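The water you don't think about

Small towns, old bores and the people who still boil the kettle twice

Turn on the tap in Erport and wait. First it coughs. Then a bit of brown, then clear, then you fill the kettle. Everyone in town does it, kids included, and they look at you funny if you don't. Visitors never wait. Visitors get the brown.

I drove up in December, windows down because the air con had given up somewhere past the grain silos. Hot, flat country. Sheep under the one tree. The sign at the town limit gives the population as 3571, which the woman at the bakery says was right once and has been wrong in both directions since.

What I wanted to know was pretty simple. Who looks after the water in a place like this, and what happens when the pipes are older than the people fixing them?

Short answer: a small crew, two utes, and a lot of phone calls.

The town runs on bore water, mostly. Hard as nails. It leaves a white crust on shower heads and kills a kettle in a year or so -- the hardware shop keeps a whole shelf of them near the door. The hotel puts a jug of rainwater in each room with a saucer on top. Nobody drinks tea made with the other stuff if they can help it. "You could stand a spoon in it," I was told at the bar, and again at the servo, and again by a man walking a greyhound.

The pipes are the real story though. The main from the bore field was laid in one long summer by men who camped beside the trench, and bits of it are still in the ground. When it goes it goes at night. A wet patch on the verge, then a fountain, then somebody's front yard. The crew turn up in their pyjama shirts and work under a floodlight while the neighbours bring out toast.

I went along for one. Ten past four in the morning, quiet street, water running down the gutter like a proper creek. They dug by hand for the last bit because the phone cable is in there somewhere and the map is no help. The map is a photocopy of a photocopy. One bend is marked only "near pepper tree". The pepper tree is gone.

It took until breakfast. Then they washed there hands under the pipe they had just mended and went to work.

Makimholm, down the road, did it differently. Bit the bullet, replaced the lot, put the rates up. People were furious. There was a meeting in the hall that went past midnight, and a bloke drove his tractor to it so he could park it across the door. Rates are still a sore point. But the water is clear from the first second, and the cafe there makes a very decent pot of tea, and it annoys Erport no end.

The council in Erport has a figure of its own to chew on. A new connection to the main trunk line would cost each household 200 dollars a year for 30 years. Some say fine, get on with it. Some have a rainwater tank and can't see why they should pay. The pensioners' group wants a discount. The caravan park wants to know how a caravan gets counted. Fair question, no anwser yet.

Meanwhile people cope. Filters under the sink, vinegar in the kettle, lemon in the dishwasher. A family on the river side has kept a tank going through three droughts and hands out jars of it at Christmas with ribbon round the lid. I got one. Tasted of leaves and tin. Lovely.

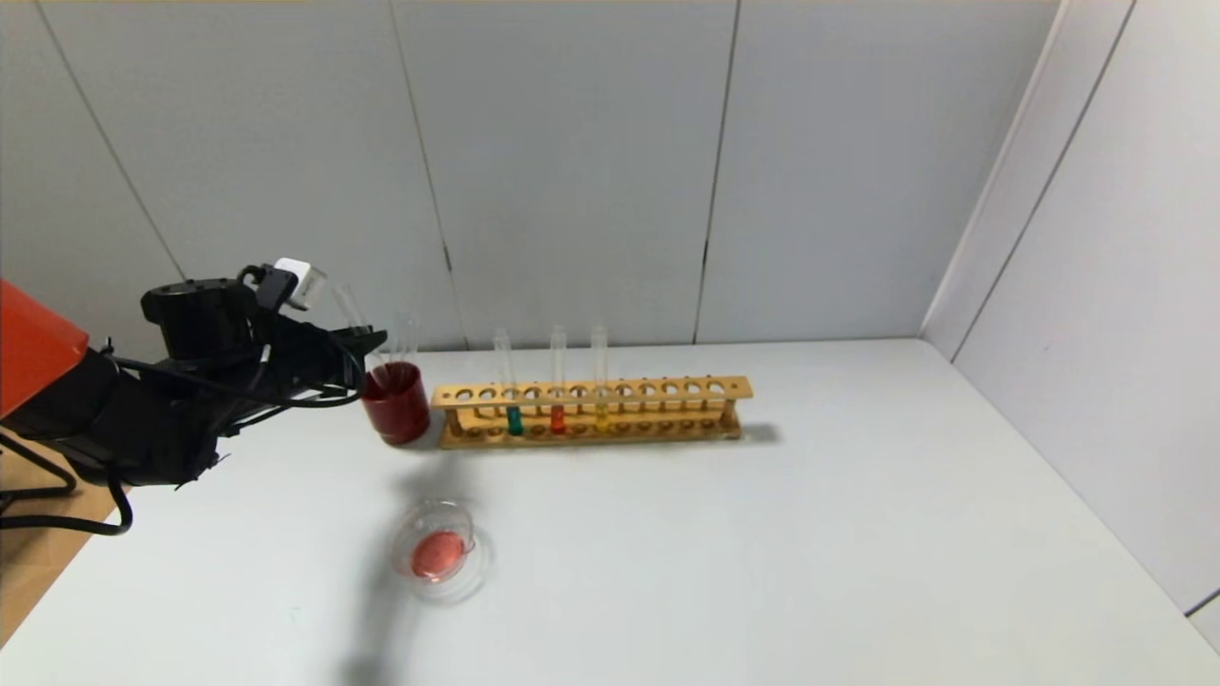

MOLEFE, December

Two hours further inland and the water is softer and the arguments are the same. Molefe takes its supply from a weir, so here the worry is mud, and after a big rain the town gets a boil notice under the door. Bright yellow paper. People save them to light the barbecue.

The pool closes too. That's what hurts. Forty degrees, the whole town lined up along the fence with towels, and a padlock on the gate.

I asked the lady in the kiosk how long it usually lasts. "Till it stops," she said, and sold me an icy pole.

There is talk of a new settling pond, up past the old Pusska dairy. The dairy has been shut for years but the tank stand is still there, and so is the dam, and swallows have moved into the milking shed. A couple of farmers would have to give up a corner of a paddock each. One is willing. The other wants the gate fixed first, and has wanted the gate fixed for 10 years.

I walked up for a look before leaving. Dry grass, burrs in both socks, a very good view back over the town. Someone was hosing a ute down by the weir. The icy pole was long gone and I'd left my water bottle on the kiosk counter, so I drank from the tap outside the showground on the way back. Let it run a bit first.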